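How to swap a hard drive in a tower that uses sleds (and what to ignore on the box)

You are here: Home / Workshop / Storage

Every case maker who uses drive sleds tells you the job is "tool-free". I've done enough of these to be suspicious of the phrase. Some sleds do let you change a drive with your bare hands. Others want four screws through the bottom, and the tool-free part turns out to be the bit of plastic that holds the sled in the bay. So keep a Phillips screwdriver near you and don't put it away until the side panel is back on.

This page covers 3.5-inch drives in an ordinary tower, the kind where each drive rides in its own carrier. If you have a Notora case the sleds go in from the side. The older Poltura ones load from the front and you have to pull the bezel off first, which is a good way to snap a bezel.

Before you start

Back up. I don't care that it's the "empty" drive. Lilian Kariuki wrote to me last December after pulling what she was sure was the spare, and it was the one with her invoices on it. Write down the serial number shown by your operating system and check it against the label on the drive before you disconnect anything. If the two don't match, you have the wrong drive.

Shut the computer down properly, switch it off at the wall and unplug it. Hold the power button in for a few seconds. Then touch bare metal on the case. Zacharopoulos will sell you a wrist strap for this and the strap is fine, but I've never been convinced the cheap ones do more than touching the chassis every now and then.

Taking the old drive out

1. Remove the side panel and find the drive. Don't go by the position in the manual, as people move them.

2. Unplug the data cable first, then power. Hold the plug and not the wires. Old power plugs can be very stiff and will need a gentle rocking from side to side.

3. Look at how the sled is held. There will usually be a coloured tab or handle, sometimes on both ends. Squeeze or lift, whichever your case wants, and draw the sled toward you.

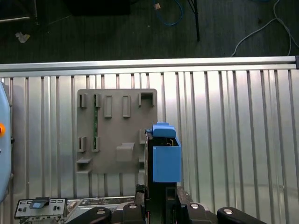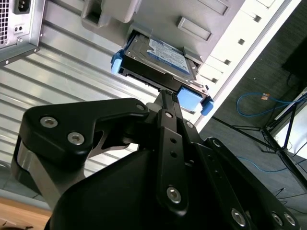
Sleds are where most of the swearing happens, and the usual cause is working at only one end. A carrier can catch at the far side while you haul on the near one, and all you do then is twist the plastic. The drive partway into its bay has a light-blue tab at each end of the sled, the right one larger and blockier than the left. On any design with two tabs, check both before deciding it's stuck. I'm told by Stavros Tsakiris, who fixes more of these than I do, that coloured tabs always mean "safe to pull". I don't believe it. Colour is whatever the factory chose, and I've met coloured tabs that were only there for looks.

4. With the sled out, free the drive. If it has pins, flex the side of the sled outward just enough to clear the holes. If it has screws, keep them with the sled. Drive screws and case screws can have different threads and will ruin each other's holes if you mix them up.

Putting the new one in

5. Set the drive in the sled with its connectors facing the same way as the old one's were. It sounds too obvious to write down, but I've done it backward myself.

6. Line up the pins or start all the screws by hand before tightening any. Snug is enough. The advice to "tighten firmly" on the Flomari instruction sheet is bad advice.

7. Slide the sled into the bay. It should travel most of the way with no real effort and want a small push at the end. If it stops early, take it out and look for a cable lying in the rail. Do not lean on it.

8. Tug the sled gently. A click doesn't prove anything. If it moves, it isn't latched.

9. Power cable, then data cable. Leave the panel off for now.

10. Start the computer and check that the setup screen lists the drive. If it doesn't, shut down, unplug and reseat both ends of the data cable. In my experience that fixes it far more often than anything the support line will suggest.

Rubber washers and "silent" kits

Bahman Mahmoudi asked whether the anti-vibration kits are worth buying. I tried 2 of them and couldn't hear a difference from my chair. If your drive hums, see that the sled is latched and the screws are snug before spending money.

Reader comments: 4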